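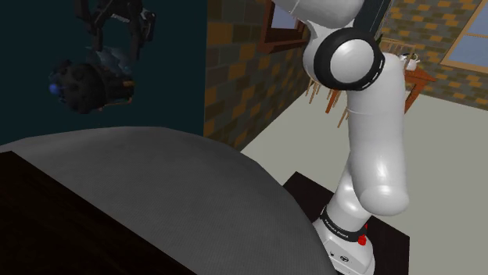

# 4 Gelenkwinkel und Arbeitsraum

Kapitel 3 behandelte die Beschreibung starrer Körper durch Drehmatrizen und Verschiebungsvektoren. Im Folgenden werden diese Hilfsmittel auf die offene kinematische Kette angewendet. Als durchgehendes Beispiel dient das Kursprojekt *Rullow*, dessen Aufgaben in der Simulation bearbeitet werden. Ein realer Arm ist für keine der Übungen erforderlich.

Die Projektgruppen bestehen aus vier Personen. Jede Gruppe führt ein gemeinsames Protokoll, in dem Modellparameter, Startstellung und Abbruchbedingung jedes Laufs festgehalten werden. Die Vorlage stammt von Shoaib Hashmi und ist im Anhang auf S. 202 abgedruckt.

## Voraussetzungen

- Homogene Transformationen (Abschnitt 3.2)
- Matrixmultiplikation und Inversion
- Installierte Kursumgebung *Stanis*

## 4.1 Basis- und Weltkoordinatensystem

Das Basiskoordinatensystem ist fest mit dem Sockel des Arms verbunden. Das Weltkoordinatensystem wird dagegen durch die Szene vorgegeben. Beide stimmen im Allgemeinen nicht überein. Die Lage der Basis in der Welt wird durch die Transformation **T**₀ beschrieben, die während eines Laufs konstant bleibt.

Für einen Punkt **p** in Basiskoordinaten gilt:

**p**ᵂ = **T**₀ · **p**

**Aufgabe 4.1** Bestimmen Sie **T**₀ für die Startszene des Projekts. Tragen Sie das Ergebnis in das Protokoll ein und geben Sie die verwendete Achsenkonvention an.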